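April, 6:40 a.m.

Cell 2 came back up at the start of shift after the overnight controller update. Homing took two attempts. The first stopped on a joint 4 torque warning, which cleared on reset and did not return. I logged it anyway. Ullier will say it is within tolerance, and they will probably be right, but last time I skipped logging something within tolerance I spent an afternoon reconstructing it from memory.

Counter at handover read 2,206 cycles since the last gripper pad change. The pads are due at 2,500 by our own rule. Ullier's manual gives a higher figure, but their figure was set on cardboard and we run plastic frames all day. I moved the change forward to tonight.

Main job this week is the eyewear line for the Carretero account. Folded glasses go into an open box, box goes to the closer, closer goes to labeling. On paper it is the simplest product we have put through the cell. In practice the glasses are the worst thing we have tried to pick. Dark frames, dark lenses, and a depth sensor that sees the table through the lens about as often as it sees the lens. Segmentation returns two rims and a hole, or one rim and nothing, and the planner then picks a grasp point in midair.

Moved from the bare bench top to the gridded cloth for the teaching position. The grid gives me something to measure against by eye when the pose estimate drifts. The cloth itself has to be pulled flat or the squares lie to you. It has ripples in it now and I need to find a better way of fixing the edges, either clamps or a backing board. Clandeno sent a quote for a printed board that costs more than the table.
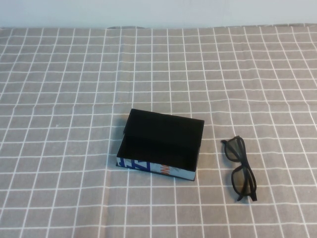
*Teaching position, cell 2: open box and folded glasses on the grid cloth.*

With the box set at a slight angle like that, place accuracy is fine. The box pose comes mostly from the pale front strip, because the inside is matte black and gives the depth sensor almost nothing to work with. If the box gets turned so the strip faces away, confidence drops under threshold and the cell asks for help. I tried raising the exposure. It helped the interior slightly and washed out the print on the front, so I put it back.

Glasses pose is another matter. Lying diagonally with the arms closed, the long axis comes out correct most of the time, but the direction flips. The software cannot tell which side the folded arms are on, and we need to know, because the grip has to go across the bridge and not pinch an arm. I added a check that looks for the thicker tips at the ends of the arms. Ran 300 picks before lunch with it enabled. Flips are down enough that I am leaving it in. I will put the table in the shared log when I have the afternoon run to compare.

Noon. Meeting on staffing for the line, run by Jato, who supplied the cell and now also seem to supply the opinions on how we should organize ourselves around it. The proposal is that the packing bench drops from four people to two per shift. The other two go to exception handling and incoming inspection. Nobody is losing a job, which was said at the start and again at the end.

My own notes on that, for when I am asked. The exception station is not lighter work. A packer at the bench sets their own pace and can talk to the person opposite. At the exception station you stand with a screen and wait for the cell to fail, then you have a short window to clear it before the upstream belt stops. The light goes amber, you look, you decide, you press. In between there is nothing to do that you can get absorbed in. Two of the packers tried it last week and both asked to rotate off after half a shift. I wrote down a rotation of one hour and it was changed to two in the minutes. I have asked for it to be changed back.

The other thing is inspection. The bench packers were catching scratched lenses without it being anyone's task. They had the glasses in their hands and turned them over. The cell does not turn anything over. Returns from Carretero for scratches have gone up since we started, and the line report puts that under supplier quality. I do not think it belongs there. Asked for a split by packing method — manual against cell — and was told the data is not tagged that way. I can tag it from here on. Not backward.

3:15 p.m. Afternoon run started late, closer jam, unrelated to the cell. A flap had folded under.

Had one of the bench packers at the teaching position for an hour to show me how she lays the glasses down by hand. She puts them lens side away from the cloth every time and had never thought of it as a rule. It is not in the work instruction. I have added it as step 3 and credited the bench in the revision note.

To do tomorrow: pads, cloth edges, joint 4 trend from the controller log, rotation wording. Also ask Ullier whether the update changed the default approach speed. It looked slower to me this morning and the cycle time does not agree.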